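动画片《河灯》要出“影史最催泪”加长版，影迷先问：谁评的？

发行方雷尔顿（Reltton）宣布，动画长片《河灯》将推出加长版，新增内容最长34分钟，宣传语写得很满：“影史最催泪动画，没有之一。”海报右下角另有一行小字，说明这一称号来自“观众情绪调查”。调查由谁做、在哪里做、问了什么，小字没有交代。

记者向雷尔顿索要调查原文，收到的是一份2页的摘要。摘要称，受访者共100人，全部来自7月在卡特索普（Katthorpe）举办的一场点映，其中50人在离场时表示“流过泪或接近流泪”。“接近流泪”如何认定，摘要里找不到定义。受访者是否拿到赠票，发行方的答复是“不便透露”。

拿一场点映的离场问卷，去和几十年来的动画片比高低，这笔账怎么算都有些勉强。问卷里也没有别的影片可供比较，受访者只被问到《河灯》一部。换句话说，它参加了一场只有自己报名的比赛，然后得了第一。

影片本身倒不算差。原版讲一只水獭沿河寻找走散的妹妹，中段祖母把灯放进水里那场戏，几乎没有台词，配乐也停了，不少观众至今记得。问题在于加长版打算怎么处理它。按照雷尔顿公布的内容介绍，这场戏将补入一段回忆、一首新歌，以及祖母的一段独白。原来留白的地方，差不多都要填上。 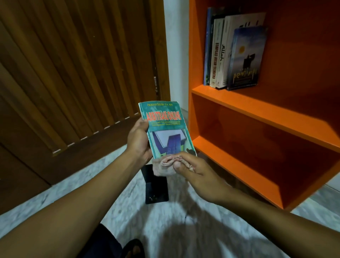
乌利亚娜·帕纳修克（Uliana Panasiuk）在影迷论坛上留言说，她小时候看那场戏哭，就是因为祖母什么都没说，现在让她对着镜头讲三分钟道理，“我大概会去买爆米花”。她还问，既然原版已经能让人哭成那样，加长版到底是补给谁看的。这条留言下面很快排起了长队，有人赞同，也有人说歌还没听到，先别急着判死刑。

为加长版写新歌的是奥尼先科（Onyshchenko）工作室。该工作室在书面回复中表示，歌曲“尊重原作的情绪”，并称旋律取自原版片尾的一个动机。记者听了发行方提供的试听片段，只有副歌，确实能听出那个动机，只是被弦乐铺得很厚，到第二句又加了童声合唱。好不好听见仁见智，说它克制恐怕不太合适。

“催泪”这几年成了动画宣传里最省事的词。杰马里（Jemari）影业去年的一部企鹅片，也打过“请自备纸巾”的广告，还在影院门口发印着片名的手帕。影片上映后，讨论最多的却是里面一只爱偷鱼的海鸥，哭没哭倒很少有人提起。手帕后来在二手网站上卖得不错。

影评人阿肖克·沙基亚（Ashok Shakya）对记者表示，他并不反对加长版，删掉的戏拿出来给影迷看，本来是件好事，但“最催泪”这种头衔没法验证，也就没法反驳，片方用起来自然毫无负担。他举例说，同一部片子，带孩子看和独自看，反应可能完全两样，一份离场问卷量不出这种差别。他自己看《河灯》原版时没有哭，看到水獭弄丢背包那里倒是难受了很久，而那场戏在加长版的宣传材料中一次也没被提到。
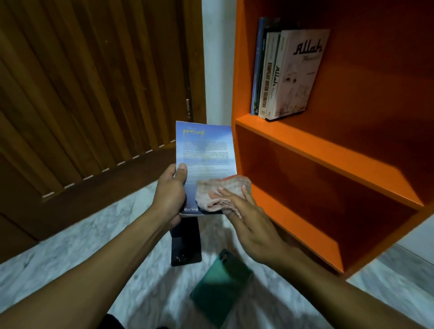 一本浅蓝色封底的平装书，下缘印有“BENTANG”字样。

至于这些新增内容从何而来，说法也不一致。雷尔顿最初的新闻稿称，它们是“尘封多年的完整素材”，一周后更新的版本改成“根据原始分镜重新制作”。两种说法差别不小：前者是把当年剪掉的东西还回来，后者是现在新画的。记者就此追问，发行方回复称“两者兼有”，但没有给出各占多少。祖母的独白属于哪一种，也没有说明。原版导演是否参与了制作，新闻稿里同样没写，只说他“知悉并祝福”这一项目。

票价方面，加长版将按特别场次收费，高于普通场。购票者可获赠一盏纸质小河灯，需自行折叠。原版届时会不会同步重映，雷尔顿表示仍在与院线商谈，目前没有时间表。想先温习祖母那场戏的观众，暂时只能翻出家里的旧碟。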